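Section 7: Setting Up Your Tabletop Tidy Station

This is the part of the Nuvard home guide that people write to us about the most, and we love that! A tidy station is one clear table where everything loose in the room gets gathered up, sorted and sent on its way. Once you have one, a Tuesday evening cleanup feels almost like play.

Before you start
You will need a sturdy table, a dustpan with a deep scoop, one clear container and one roomy basket with a handle. Use whatever you already own - a mix of materials works beautifully.

Setting up
1. Wipe the tabletop and let it dry fully.
2. Set the dustpan near the center, a little to the left if you are right-handed, with the open lip facing you.
3. Stand the clear container toward the back. Small things go here: clips, buttons, spare keys.
4. Put the basket on the other side and turn it at an angle so you can reach in easily.
5. Keep any wall outlet behind the table free. Do not push the basket up against a plug.

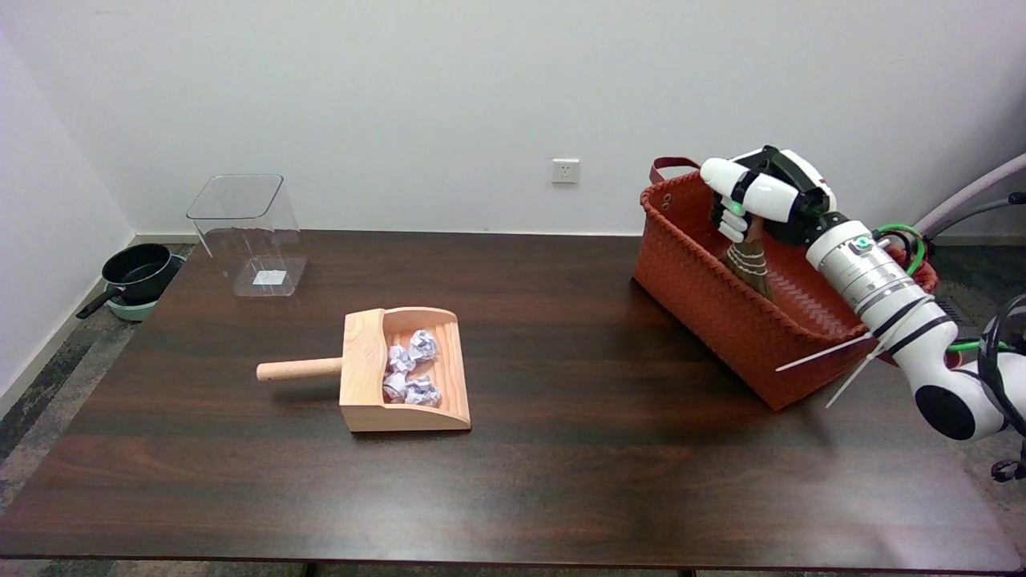 Fig. 11. Table with wooden dustpan, clear container and woven basket. Paper goes in the scoop.

Clearing the paper
6. Crumple scrap paper into loose balls and drop them in the scoop. Loose balls are so much easier to tip out than torn bits, and they don't drift off when someone opens a door.
7. Carry the scoop to the recycling when it is full. Hold it level by the handle and go slowly around corners.

Note: Check both sides of every sheet first. Candela Moya, who tested this section for us, rescued two school permission slips in her first week!

Note: If your table has a wood finish, slip a felt pad under the basket. Woven bottoms can leave fine scratches when they are dragged.

CAUTION: Never put hot pans on the tidy table or on carpet. Let cookware cool on the stove, then put it away in the kitchen.

CAUTION: Don't fill the basket above the rim. Lift it by the handle with one hand and support the bottom with the other.

For cleaning woven baskets, see page 162.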